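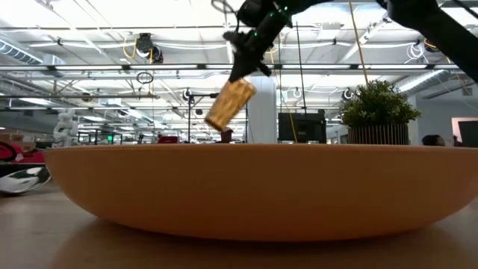 In Defense of the One Big Bowl

I own 38 cookbooks and I'd give up most of them before I'd give up a wide, shallow bowl. Mine is orange, and it lives on the table all day long. Keys go in it, then lemons, then (once the keys come out, I'm not a monster) a whole dinner's worth of salad.

My friend Marcela Ďurica thinks this is madness. She's a deep-bowl person. Deep bowls stack, she says, and they don't hog the table, and nothing rolls out when you bump them. Fine! But try tossing greens in one. You end up digging around the bottom for the good stuff like you're looking for a lost earring.

With a shallow one you can see everything you've got. I use up my fruit now. I used to find a fuzzy plum every July, way down under the apples, and I haven't had one since I switched.

And I like the color. People spend so much on gray and white kitchens — I've been in a few that looked like a dentist's — and then wonder why they don't want to sit down in them. One orange bowl on a pale wood table does more for me in the morning than a new backsplash would.

Marcela did borrow it for her sister's party, by the way. I had to ask for it back twice.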